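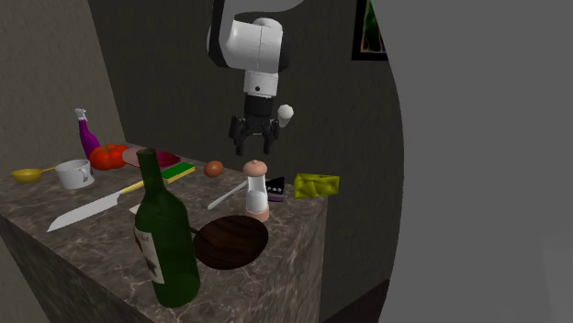

Trorutix

Print this article | E-mail this article

Trorutix is a software package for planning and checking robot arm motion in cluttered tabletop settings. It combines a scene generator, a collision checker, a grasp planner and a replay tool, and is used mainly to test pick-and-place programs in simulation before they are run on hardware. The package is maintained by Hiltach and grew out of a motion library written by Chunhua Deng.

Scene generation

A Trorutix scene consists of a support surface, a fixed arm and a set of objects drawn from a mesh library. The kitchen set places household items of very different shape on one counter: a wine bottle, a mug, a knife, a plate, a sponge, an egg, a pepper grinder and others. Object poses are sampled one at a time. A pose that intersects an object already placed is rejected and drawn again, up to a limit of 10 attempts, after which the object is dropped from the scene. The full mesh library contains 204 objects.

Camera placement is sampled separately and is not corrected for occlusion. A tall object near the front edge, such as the bottle, may hide parts of smaller ones, and large background geometry may cover part of the view. Perception modules are scored on these views without adjustment.

Planning

Planning is divided into two stages. The grasp stage proposes gripper poses for a parallel-jaw gripper, ranks them by clearance between the fingers and neighboring objects, and discards any pose the arm cannot reach. The motion stage then searches for a joint path to a pregrasp pose directly over the target, with the fingers open and pointing down. The final descent is a straight line at reduced speed.

The collision checker uses the Hsiao bound, a conservative distance estimate computed from nested spheres. It is fast for compact objects such as an egg or a tomato. Thin objects are handled poorly: the spheres around a ladle handle or a knife blade take in a large amount of free space, and valid paths between them are often refused. Version 2 added capsule primitives for handles, which reduced the problem but did not remove it for flat blades.

Control interface

Planned paths are sent to the simulated arm as timed joint positions. The controller interpolates between them and reports tracking error at every step. If the error exceeds a set threshold, the run stops and the state is written to a log, which the replay tool can load at any step.

Evaluation

The standard test suite, known as Trurkholm, was assembled by Sidra Kakakhel and contains 2666 scenes in 19 groups, ordered by object density. A run is counted as a success only if the target is lifted and no other object is displaced beyond a fixed tolerance. Results are reported by group, and planning time is listed separately from execution time.

See also: Collision detection; Grasp planning; Motion planning

Filed under: Robotics software | Simulation | Motion planning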